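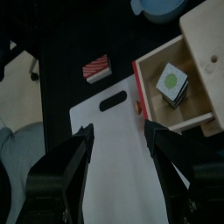 The hot water in my apartment used to take far too long to reach the kitchen tap, and in June I finally measured it. The run from the heater is long, the pipe is half-inch copper, and whoever installed it added two bends for no purpose I can find. At the old flow rate I was sending 2,339 gallons a year down the drain while waiting. That figure comes from a notebook, a kitchen timer and a bucket, so treat it accordingly.

There are three usual fixes. A recirculation loop needs a return line, and I do not own the wall it would have to pass through. An under-sink tank heater works but draws power all day. A demand pump uses the cold line as the return and runs only when a button is pressed. I bought the pump, a Brellden, with a crossover valve from Proreck.

Installation took one evening. The fittings are standard compression and the pump body sits on rubber feet. Mine hummed against the cabinet floor until I put a square of cork under it. The valve has an arrow on it for direction of flow. I read the arrow correctly on the second attempt.

Settings matter more than the hardware. The default cutoff is 100 degrees at the sensor, which left warm water in the cold line for several minutes afterward. I lowered it by 5 degrees and the problem mostly went away. The first glass of cold water after a cycle is still tepid, so I fill a pitcher beforehand. 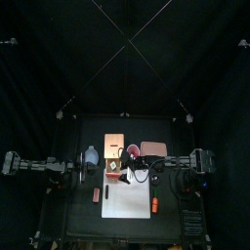
Jade Heywood wrote in to say that she would have insulated the pipe first and measured again before buying anything. Foam sleeve is cheap, and in her building it kept the line usable between breakfast and the dishes. I can't fault the order of operations. Insulation does nothing for the first draw of the morning, though, and that draw accounts for most of my total.

I have since sleeved the section I can reach. The remainder is behind tile and will stay bare. Next month I will repeat the bucket test with the pump switched off, to see how much of the improvement belongs to the foam.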